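Home and Shared Shop Builds > Mobile manipulators > Bed-making build, vision keeps losing the mattress edge

2023-03-29

claltorden_bench
Joined: May
Posts: 330

Third thread on this build, sorry. For anyone new, it's a two-arm rig on a wheeled base that I'm putting together between my spare room and the Irkden shop. The job is bedding. Right now that means one thing only, pulling a fitted sheet down over a corner and tucking it. Arms are the Wovus kit, grippers are white shells with black fingers, and the policy is trained from hand-held gripper demos recorded with a head camera.

The grasp is fine. The trouble is before the grasp. The edge detector finds the near side of the mattress and then drifts up the wall on the far side, so the arm reaches for a spot 2 inches above where the fabric is. I've recalibrated the head camera twice and it made no difference.

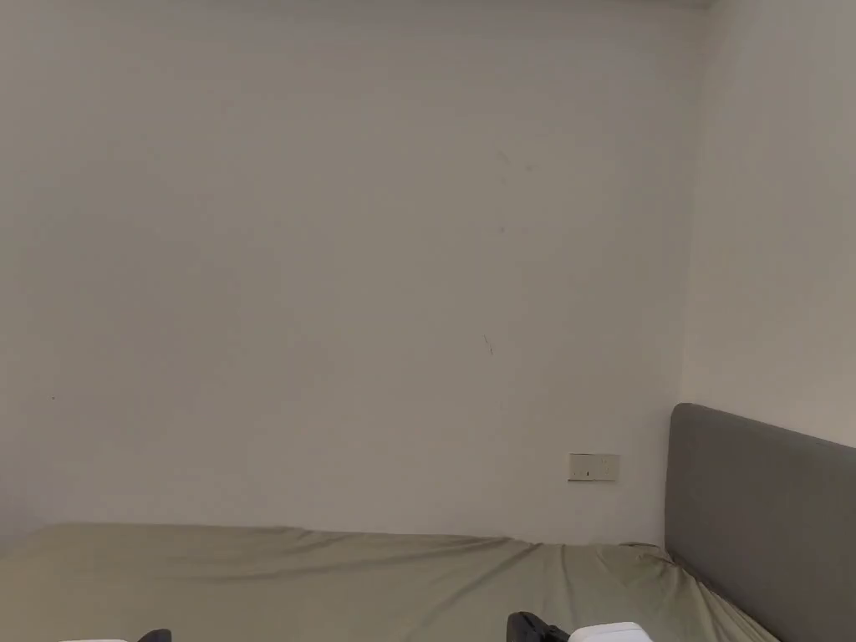

Depth is coming from stereo, no projector, and I think that's most of my problem. The matcher wants texture and I'm giving it very little. The wall is off-white and plain, with one short dark scuff near the middle and a socket or switch plate low down by the corner, and the sheet is a pale green that isn't far off the wall in brightness. In the disparity map the plate comes through clean, the gray headboard comes through clean, and everything along the back edge of the bed is soup. I can post the map tonight if it helps.

What I want to know is whether to fix this in software or buy a different camera. Budget is not large.

irkden_mike
Buy the camera. Passive stereo on painted drywall is a losing fight. I spent a whole winter on it with a laundry folder and ended up with an active unit anyway. The projector puts dots on the wall and the matcher has something to hold on to.

tallow7
Disagree with the above. You don't need depth on the wall, you need the line where the sheet stops. That's a segmentation job. Label 330 frames, train something small, and take the boundary of the sheet mask. Then fit a plane to whatever good depth you have on the mattress top and project the boundary onto it. Costs you an evening.

irkden_mike
And the first time the sheet is white it falls over.

tallow7
So label some white ones. A dot projector has its own bad days. Sunlight through a window will wash it out.

Ruaridh Kerr
I'd look at the demos before spending money. How are they split between near corners and far corners? If most of them are near corners the policy has barely seen the far edge, and a better depth map won't change where it reaches. I had the same symptom on a towel rack build and it was the data.

claltorden_bench
Ruaridh, good question. I just went through the folder. Far corners are badly short, 20 episodes, and they all have the same green sheet on. Near corners are most of the set.

But the edge detector is separate from the policy. It's plain geometry and it gives the target height. So I think I have both problems.

Ruaridh Kerr
Then you do. Fix the data first, it's free.

ignacio_wires
Cheap thing to try before any of this: run a strip of painter's tape along the wall just over the mattress. If the drift goes away you know it's texture and you can choose a fix with some confidence. If it stays, check your baseline. My Ignacio mount flexed when the arms moved and I chased that for weeks.

tallow7
Tape is a good test. Leave it out of the training frames though, or the network will learn tape.

claltorden_bench
Tape went up. Drift on the far side is down to a few millimeters with the arms still. With the arms moving it comes back, less than before, so the mount may be part of it too. The camera post is a single aluminum tube and I can twist it by hand.

irkden_mike
Brace the post. Then buy the camera.

tallow7
Brace the post, then label the frames.

claltorden_bench
Bracing the post first. There's some square tube at Irkden I can cut. Tape is coming down and I'll record far corners with a patterned sheet and a white one, then try the mask. If the mask fails on white I'll price the active unit. Will post the disparity maps with and without tape once I've got them off the rig.

ignacio_wires
Use two bolts per bracket on that brace. One will pivot.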